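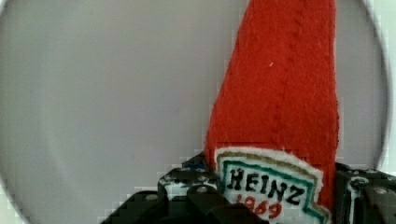

How do you get lint off felt without wrecking it? Sticky tape, wrapped round two fingers with the gummy side out, and you dab. Don't rub! I spent a whole evening in December going at a felt cushion with a stiff brush and it came up fuzzier than my dressing gown.

Red is the worst colour for it, every white thread shows. I keep a roll of tape in the craft tub now (the big Lotby one, 44 litres, my favourite thing in the house) and give everything a quick dab before it goes back on the shelf. Embroidered bits I leave well alone.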